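Before I bought the Urness folding carrier I read many opinions on it, and almost all were written in the first week after the purchase. In the first week every carrier is good. I have used mine since March of last year, with two cats and sometimes with a dog who is not mine, so I think I can now write something more useful.

I live above Macedo, at 1,505 feet, on a road with only one exit. When the fire alarm comes for our hill, we all drive down by the same road. For this reason I wanted a carrier that is always ready behind the door and that I can open with one hand while I hold a cat in the other.

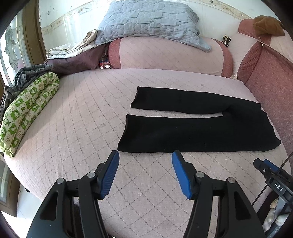
*Gultetti Pet Evacuation Club – Equipment Group*

## What you get

The Urness is a soft carrier with a frame of thin metal rods. Folded, it is flat like a large book. Open, it becomes a box with a door at the front, a second door on top, and a mesh window on each long side. There is a shoulder strap, a short handle, a mat for the floor and a clear pocket for papers. I paid 182 dollars for it at Postari, with the spare mat included. This is a lot of money for a bag, and I waited two months before I decided.

The maker gives a weight limit of 33 pounds. My two cats together are far under this limit, and the carrier does not bend in the middle when I lift it by the strap. With the short handle I feel the floor going down a little.

## Opening it in a hurry

You pull the red loop on the top and the four rods go into their places. The first ten times, one rod at the back did not click and I had to push it with my knee. After some weeks the rods became easier. If you buy one, please open and close it every evening for a while, before you put it behind the door. Do not leave it new in its wrapping and hope.

Anathi Van Wyk, from our group, has very small hands and she cannot push the back rod at all. She puts the carrier against the wall and leans on it. It works for her, but she needs both hands for it, and then the cat is free. She went back to her old plastic box and I understand her.

Closing is more difficult than opening. The drawing on the inside flap shows five steps, and step four is printed so small that I needed my reading glasses. You must turn the front door inward before you press the rods. If you forget this, the mesh is caught in the joint, and I already have a small hole there.

## How the cats accept it

My older cat goes into the top door without a fight. The younger one puts her legs wide like a table, as cats do, and the top opening is not large enough for this. I lower her in with the back legs first, covered with a towel. The front door I use only at home, when I leave the carrier open on the floor with the mat inside. They sleep in it now, and this is the best thing I can say about any carrier.

The mesh is strong. The younger cat pulled at it for a full hour in the car and I found only some loose threads. The zippers have a little hook that holds the two sliders together. Please use this hook! A cat can open a zipper with the nose, and I have seen a cat under a car seat on the highway, in the car of a friend, and it took a long time to take her out.
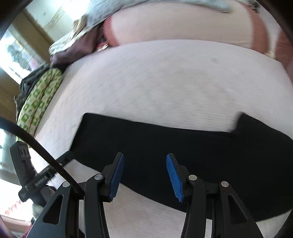

## Smoke, ash and washing

Last fall we had three days with ash in the air. The carrier was in the garage and the ash came into the mesh. I washed the mat in the machine with cold water, and it came out in its correct shape. The outer cover cannot be removed. You must clean it with a cloth and a soft brush, and the corners near the rods stay gray whatever you do.

The mat takes a long time to dry, almost a full day inside the house. I would not buy this carrier without the second mat.

The smell is another point. After an accident with my older cat (he is fourteen, it happens) the floor panel had a smell for two weeks. The panel is sewn into the cover and liquid goes in at the stitches. I now put a flat puppy pad under the mat.

## With a small dog

Ronaldo Agbayani lent me his terrier for one afternoon. The dog went in at the front door, turned once and lay down. When he stood up, his head pushed the top door and the whole box became a little round. For a calm small dog I say yes. For a dog who wants to see everything, I think a hard crate is better, and for the back of a truck I would never use a soft carrier.

## The paper pocket

The clear pocket holds a vaccine card, a photo of each animal and a page with the telephone numbers. The top of the pocket is open, with no zipper, so rain can enter. I put my papers in a freezer bag first. Write also the name of the medicine and the dose, if your animal takes one. Ebere Osagie, who receives the animals at the Gultetti fairground when it is open as a shelter, told me that half of the bags arrive with no telephone number at all.

## Good and less good

- Opens fast when the rods are no longer stiff
- Flat enough to stand behind a door
- Mesh and zippers are strong, hook on the zipper is a good idea
- Top door is small for a cat who resists
- Floor panel keeps smells and cannot be taken out
- Closing needs patience and good light
- The price

## Would I buy it again?

Yes, for two cats who know each other well. If your cats fight, take two smaller carriers, also if the total price is higher. In the smaller size the back rod is shorter and softer, and Leonilde Lobo opens hers with one hand without any trouble.

I wrote to the maker about the hole in the mesh. They answered after nine days and sent a patch and a needle, free. The patch is a darker gray than the mesh but it holds.

If you are a member and you want to try the carrier before you buy, mine is at the next practice evening. Bring your own towel, please.

Albertina Leitão
May 2018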